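Hilo sobre la silla plegable negra de la oficina, que ha cumplido su primer año con nosotros y se merece más atención que la mayoría de los que la usamos.

1/ Contexto. En Datik tenemos sillas con ruedas para todo el mundo y, además, cuatro plegables «para las visitas». Las visitas, que son gente lista, se sientan en las de ruedas. Las plegables nos tocan a los de casa.

2/ Las compramos en julio, del modelo Koivisto, después de una votación en el chat que duró más que el alquiler del local anterior. La otra candidata era la Catix, con brazos. Perdió porque los brazos, cito, «invitan a quedarse».

3/ La Koivisto no invita a quedarse. A los 40 minutos de reunión te lo recuerda en la zona lumbar con mucha educación. Desde que está en la sala, las reuniones son más cortas. Al jefe le parece un éxito de gestión.

4/ Un respeto, de todos modos, para quien diseñó el respaldo. Curvo, negro, elegante. Desde lejos parece la silla de alguien con despacho propio. Luego te acercas y ves las patas finitas, y entiendes tu lugar en la empresa.

5/ El asunto de hoy: moverla. Parece fácil. Una silla plegable es un objeto que existe para que lo muevas, lo pone casi en el nombre. Pero tiene opiniones sobre por dónde hay que cogerla.

6/ Escuela A: por el asiento. Ventaja: es lo que tienes más a mano. Inconveniente: el respaldo decide por su cuenta hacia dónde mira y suele mirar hacia tu espinilla.

7/ Escuela B: por el respaldo, colgando, como quien lleva un abrigo de otra persona. Queda muy digno durante cuatro pasos.

8/ Escuela C, la mía: una mano para el borde del asiento y otra para el borde del respaldo, y la silla en alto delante de ti, como si la presentaras en sociedad.

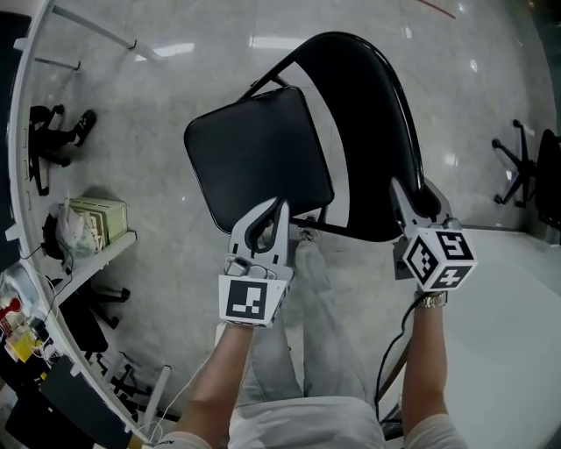
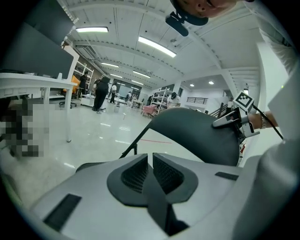
La escuela C en la primera; en la segunda, una sonrisa por encima de algo negro y curvo que parece un respaldo.

9/ Sí, el suelo es de mármol, o de algo que se esfuerza mucho por parecerlo. Brilla tanto que da reparo apoyar nada. Cuando nos mudamos aquí alguien propuso ir en calcetines. La propuesta sigue abierta en el gestor de tareas, prioridad baja.

10/ También se ven las zapatillas negras junto a la estantería. Llevan allí el tiempo suficiente para salir en el organigrama. He preguntado por el chat general y me han contestado con tres pulgares hacia arriba, que como información es escasa.

11/ La estantería blanca, por cierto, es la parte más sincera del local. Las mesas las recogemos cuando viene alguien. La estantería no. Ahí acaba lo que no es de nadie pero da pena tirar: cajas, bolsas, fundas, un cable de algo que vendimos en otra vida.

12/ Cada cierto tiempo alguien la ordena. Consiste en coger lo de la balda de abajo y ponerlo en la de en medio. Se hace con mucha energía, se celebra con café y a la semana la balda de abajo se ha regenerado, como el hígado.

13/ Volvemos a la silla. Plegarla es otra disciplina. La bisagra pequeña tiene un punto exacto en el que cede. Antes de ese punto no pasa nada. Después de ese punto pasa todo a la vez y tú tienes los dedos en medio.

14/ El folleto lo explica con un dibujo en el que una persona sin cara la pliega con una mano. Envidio a esa persona. Se la ve tranquila, sin plazos – y sin dedos, ahora que me fijo, lo cual explica bastantes cosas.

15/ Mi método: levantarla antes de plegar, separarla del cuerpo y empujar el asiento hacia el respaldo despacio, con las manos en los bordes y lejos de la bisagra. Si suena un clac seco, bien. Si el clac es blando, era el pulgar.

16/ Y no la arrastréis. Sé que es más cómodo. También sé cómo suena una pata de metal sobre este suelo, y lo sabe la gente de Grustano, los del piso de abajo, que han subido a comentarlo con una cortesía que daba miedo.

17/ Me preguntan por privado dónde se guardan una vez plegadas. En teoría, detrás de la puerta de la sala grande. En la práctica, apoyadas contra lo primero vertical que aparezca, hasta que una resbala en mitad de una videollamada y se lleva a las otras por delante.

18/ ¿Las volvería a comprar? Supongo que sí. Pesan poco, el acolchado aguanta y no tienen ruedas, así que al menos no se van solas por el pasillo como la silla naranja, que es mucho más guapa y lo sabe.

19/ De la silla naranja habrá hilo aparte. Hay dos personas que afirman que es suya y ninguna de las dos quiere que yo opine.

20/ Edito para los que preguntáis si de verdad le he dedicado veinte mensajes a una silla plegable. La alternativa era ordenar la estantería.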